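Faire tenir un bouquet mélangé plus d'une semaine ?

Bukent
Bonjour, mes bouquets de roses et de petites fleurs des champs piquent du nez au bout de 7 jours. Je mets le sachet du fleuriste et je change l'eau quand j'y pense. Que faire de plus ? 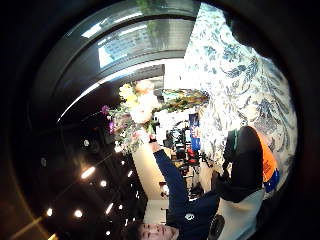
Entraide Jardin > Équipe Fleurs coupées

Kutik
Recoupez les tiges en biais, 2 cm, tous les deux jours. Aucune feuille sous l'eau. Vase lavé au savon avant. Chez moi les roses vont jusqu'à 12 jours, les petites jaunes un peu moins.

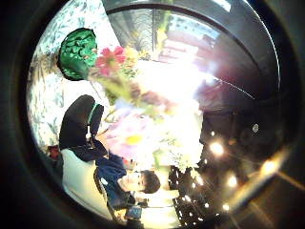 Undthorpe n'est pas d'accord pour la coupe : tous les deux jours c'est trop, les tiges finissent trop courtes pour le vase. Une fois à l'arrivée, une fois au milieu, et de l'eau fraîche chaque matin.

Rosales
Moi je mets du sucre, ça marche.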